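Sound Recording 1, Unit 5: Placing the microphone before touching the equalizer
Course notes, Mindar School of Audio

Please read these notes before the Wednesday session. We will use Studio B and the small live room, and every group will record the same acoustic guitar part.

5.1 Why we start with position

Many students record quickly and hope to repair the sound in the mix. It is possible sometimes, but it costs much time. When you move a microphone by the width of a hand, the tone changes more than with most equalizer settings. For this reason the equalizer stays in bypass during the whole unit.

5.2 Distance

A directional microphone gives more low frequencies when it comes near to the source. We call this the proximity effect. On a voice it can sound warm and close. On a guitar, in front of the sound hole, it usually becomes heavy and unclear. Begin with the microphone 38 cm from the instrument, pointing to the place where the neck meets the body. Record 16 bars. Then move back to 69 cm and record the same 16 bars again, with the gain corrected so that both takes have equal loudness. If you skip this correction, you will prefer the louder take and learn nothing about distance. 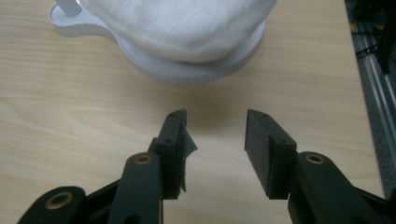
With the longer distance you will also hear more of the room. In the live room the reflections from the back wall are quite strong, so try one more take with the heavy curtain closed. Write down which version you like and in which kind of song you would use it.

5.3 Two microphones

When two microphones hear one source, the sound arrives at them at different times. If you mix them to mono, some frequencies become weaker and the guitar sounds thin or hollow. To check this, press the mono button on the monitor controller and invert the polarity of one channel. Keep the position that sounds fuller. Do not trust the picture of the waveform only.

The Cullinane exercise (see the Unit 4 handout) used a fixed stereo pair. Now you choose the spacing yourselves, and you should be able to explain your choice.

5.4 Session settings

Tempo: 60 beats per minute, click in headphones only
Format: 24 bit, 48 kHz
Peaks: keep them under -10 dBFS
Track names: group, position, take number

5.5 To hand in

One stereo mix without equalizer and without compression, and one page of notes about your positions. Upload both to the Brivex folder. Late work goes by email to the course office.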